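Ticket 1107: Wi-Fi keeps dropping at the kitchen end of the office
Site: Skadwood, second floor
Opened: 04/01/2019
Status: open, waiting on cable

Two access points, both Nodetti. The one by the front desk is fine. The one over the hallway drops everybody at the kitchen end several times a day, then comes back by itself after a minute or so.
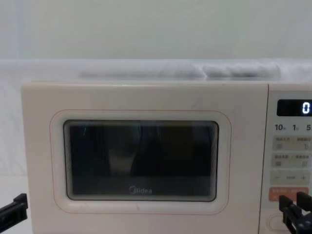

Yolanda Ccori

Okay, picking this one up from Édgar, who got as far as rebooting everything (thanks, Édgar!). I parked myself at the kitchen end with my laptop and ran a ping to the gateway all morning. It dropped before lunch, and again while people were eating, so of course everyone who walked by told me it was the microwave. Fair guess, but both drops knocked out the 5 GHz laptops too, and the access point itself stopped answering from the wired side. That sounds more like power or cable to me.

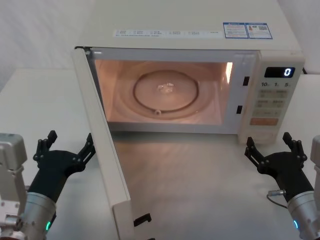
I pulled the access point log next. It's pretty short, and that's a clue all by itself — every drop starts the log over from boot. So the thing is restarting, and the radio settings can wait. I left the channels alone. Hernán had already moved them once back in August and I didn't want to stack one more change on top.
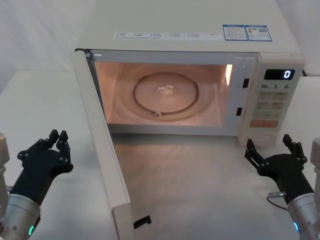
Firmware is the same on both units, and I swapped switch ports just to rule that out. No change. I also went hunting for model numbers on everything plugged in back there so Segundo could add up the load on that circuit. The microwave has a long white label strip across the top and an energy sticker with a blue border next to it, but the print is Chinese and I can't read it, so I sent him to look for the rating plate instead. He's still working on the list.

Then I put the access point on a short patch cable in the closet, and it stayed up all afternoon. Speed test gave me 390 down, where the old run had been giving me 289 on a good try. So I'm blaming the cable in the ceiling, probably where it bends over the hallway door.
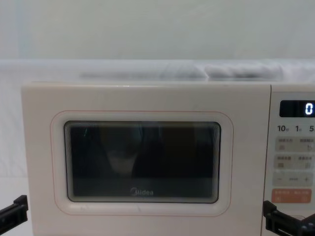
Kitchen microwave, door shut, light off.

Elvira has a Palomino reel in the storeroom and says I can use it. I'll pull the new run Monday before people get in, then leave the ping going for 2 days before I close this.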